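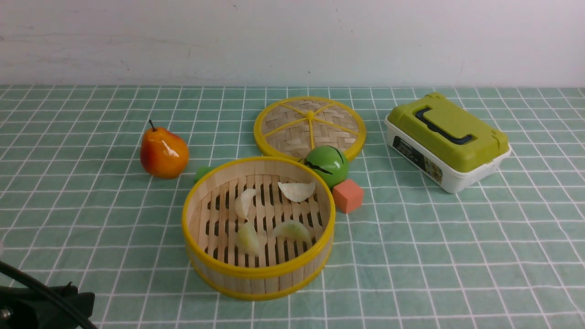 Who Packs the Dumplings?

Hi! I work at Rankin, a kitchen in Poltberg that makes dumplings for school lunches and corner stores. We make 4,000 of them on a busy day, which is a LOT of dumplings. My job used to be putting them into steamer baskets. Now a robot named Zudo does a big part of that, and kids on our tours always ask me what it's like to work next to one. So let me tell you!

First, the basket. A steamer has slats on the bottom with gaps in between, so hot steam can come up from the pot and cook the food. The dumplings need space. If two of them touch, they can stick together, and then one rips when you pull them apart (and the filling falls out, boo). Four in a basket, spread out in a sort of square, is a nice way to do it.

Easy, right? For you, yes. You've been picking things up since you were a baby. Your fingers feel when something is squishy and you let go a little without even thinking about it.

A robot has to learn all that. Zudo has a gripper, a kind of hand that opens and closes. Squeeze too hard and you get a flat dumpling. Squeeze too softly and it drops.

How Does a Robot Practice?

On a table, with things that are easy to tell apart! A round ball rolls away. A foam cube stays put. A toy pear is fat at one end and skinny at the other, so where do you grab it? And a dumpling is curved, with a wavy pleated edge. Each shape is its own little puzzle.

My friend Craig Gourlay keeps the practice notebook. He wrote down 2,107 tries before Zudo moved over to our line in November. I would have run out of pencils.

So What Do the People Do Now?

Before Zudo, I stood in one spot and filled baskets for 90 minutes at a time. My back hurt and my fingers got so tired! Now I check the baskets. I look for rips and for dumplings that are too close together, and I fix them by hand. I also learned how to stop the robot and start it again safely, and that took me a while.

Not everything is better. We used to have four people at my table, and we talked all morning. Now there are 2 of us. The others moved to the folding room, where every pleat is still pinched by hand. Nobody lost their job, but I do miss the chatting, and I told our boss so. Now we all take our break together at ten.

At some workplaces, robots really do take over jobs, and people have to look for new ones. That can be scary. I think it's fair to ask the grown-ups in charge what their plan is for the workers.

Try It at Home

Grab a pair of kitchen tongs, a grape and a cotton ball. Move each one into a bowl without squashing it. Then try it with one eye closed!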